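The cell at Erndale that folds the towels

By mid-morning the Hinrichs workshop smells of coffee and warm cable, and Maritza Sotelo is already on her knees with a hex key. She looks after the folding cell (everyone calls it Gostix, after the software) and had promised me I could watch a full setup, start to finish, if I kept my sleeves out of the way.

First job, the sensor. It's a slim silver-grey thing with a dark glass window, and if its bracket has crept even slightly, every fold comes out crooked. She nips it up, checks the little blue light on the mount, then has the wrist camera take a look for itself.
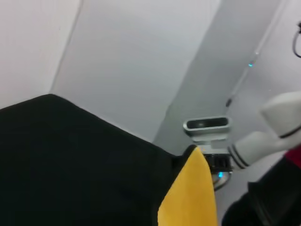 The sensor on its bracket, with one of the white arms reaching in from the right.

Then the table cover, which gets smoothed and clipped far more fussily than my bed ever has! Black fabric is kind to the cameras and cruel about lint, so out comes the sticky roller. After that it's the grippers. Maritza wipes the jaws, runs them open and shut 13 times and listens. I heard nothing. She heard a dry slide on the left and went off for the grease.

The last check is my favourite: two corners of a towel, one per gripper, top edge pulled taut. Her colleague Henrike Dreßler watches the force reading on a laptop and wants it under 231. My first go at setting it gave 311, and I was politely moved away from the keyboard.
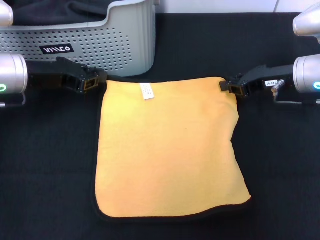
How often does a cell like this need setting up again?
Every seven days at Erndale, plus after any knock to the table or a change of gripper pads. A quick wipe and a lint check happen each morning before the first towel.

Henrike reckons the pads are the thing to watch. They go shiny well before they start to slip, and a new pair from Surnano takes her less time to fit than it takes me to find my glasses. The old ones go in a biscuit tin under the bench, labelled September.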